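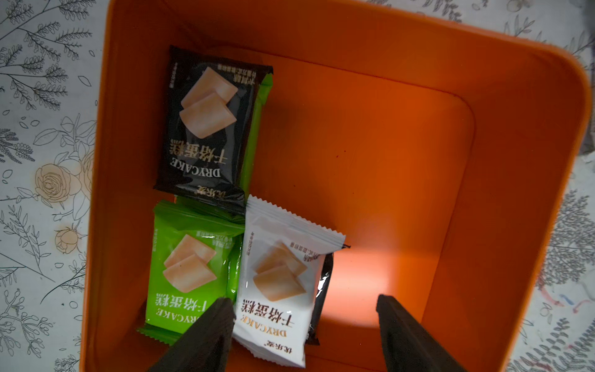 Cell Technician, Two-Arm Manipulation Cells

July 7, 2024
By Bríd Gilmartin

Dudar uses cookies to remember your settings. Accept | Manage

Dudar is hiring a full-time cell technician for its site in Drukness. The position covers setup, routine care and repair of cell 3, a bench enclosure with two small arms used for pick-and-place work on bagged and soft goods. Start date is in August. The technician reports to the cell lead and works day shift.

Duties

Check gripper fingers for wear and play at the start of each shift. Replace fingers in pairs. Inspect joint cables for chafing, with the arm powered down and moved by hand through its full range. Re-zero both arms after any joint has been opened. Clean the floor mat and change it when the edges lift. Log every stop, with joint number and fault code, before clearing it.

Full service falls due every 200 hours of run time. It takes two people and most of a shift, and includes base bolt torque, connector reseating and a repeat of the acceptance routine – 561 grasps on mixed items, run without adjustment between them.
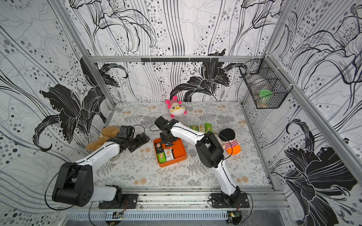 Wiring is the larger part of the repair work. Faults in this type of cell are more often a tired connector than a bad motor, and the technician will be expected to trace them without swapping parts at random. Both arms are bolted to black plates on the front aluminum rail, and their small circuit boards sit on top of the slotted cable duct just below it, with thin wires running up toward the bases. Work on one side has to be done without straining the leads on the other. Debris collects on the mat along that same rail and is to be cleared before a board is unplugged.

Requirements

2 years of hands-on work with small arms, servo drives or similar equipment. Able to crimp and solder fine-gauge wire, read a wiring diagram and use a torque driver. Basic command-line skills for calibration and log retrieval. Experience with the Nukurov joint controller is useful – training is given if you have none.

To apply, send a resume and a one-page account of a fault you traced and fixed, including any wrong turns, to Bríd Gilmartin at the Drukness office.

Recent postings
Machinist, Gripper Parts
Night Shift Operator, Lục Line
Stores Clerk, Drukness
Controls Engineer, Nukurov Support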